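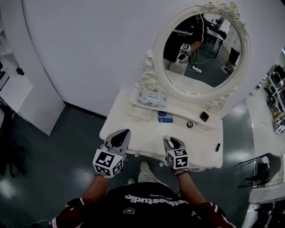
Do I need to own a vanity table to get something out of this collection?

Any flat surface with a mirror near it counts, and plenty of the entries come from a dresser top, a bathroom shelf or one end of a desk. If you put your comb down in the same spot every evening, you have everything you need.

Kovstead Vanity Notes
Version of 25 September 2020
Maintained by Mariann Szilágyi

What this is

A collection of 1652 short written notes on how people keep and tidy their dressing tables. I started it because I love these pieces of furniture - the carved aprons, the oval mirrors, the silly little side shelves that are exactly the right size for one thing - and I could find hardly anything written down about how they get used day to day. Plenty on how to restore them! Very little on where the hairpins go.

Each note covers one table on one day. The writer says what was on top, what got moved, and where it ended up.

What's in the folder

notes.csv - one row per note
items.csv - one row per object mentioned, 3880 rows
tables.csv - the tables themselves: finish, mirror shape, drawers, shelves
words.txt - spelling choices and the names I settled on for objects

Columns in items.csv

note_id - matches notes.csv
item - plain name, lower case (wipes, comb, card, lipstick)
start_place - top, side shelf, drawer, mirror frame, floor, elsewhere
end_place - same list
kept - yes, no, or blank if the writer didn't say

"Mirror frame" has its own value because so many people tuck things into it. Sculpted frames are wonderful for this. Roses hold earrings surprisingly well, and one writer keeps all her ticket stubs behind a scroll.

A word on side shelves

Small shelves at the foot of the mirror turned out to be my favorite part of the whole project. They tend to have a little rail, so things stay put when the drawer sticks and you yank it, and a pack of wet wipes is a very common resident. If you're adding a note, please use "side shelf" for these even if yours is at the back.

How the names were chosen

Writers used their own words and I tidied them afterward. "Packet," "sachet" and "little envelope thing" all became "packet." Where I couldn't tell what an object was, I left it as "small item" and didn't guess. There are 37 of those and I'm fond of every one.

Table styles

Two names in tables.csv may puzzle you. "Olia" is my label for an oval mirror on a curved table, and "Lumari" is for three folding mirrors. "Kocsis" is any plain table with a mirror hung on the wall above it. They're just handles, so rename them if you like.

Known gaps

Almost 100 notes have no end_place at all, mostly early ones from before I added the column in April. Painted white tables are heavily represented. Drawers are under-described, and I'd be thrilled to get more on them - liners, dividers, the mystery layer at the bottom.

Adding a note

Write it the same day if you can. Use everyday words, list things in whatever order you notice them, and leave out anything private. Paste it into a new row in notes.csv and leave note_id blank. I fill those in when I merge.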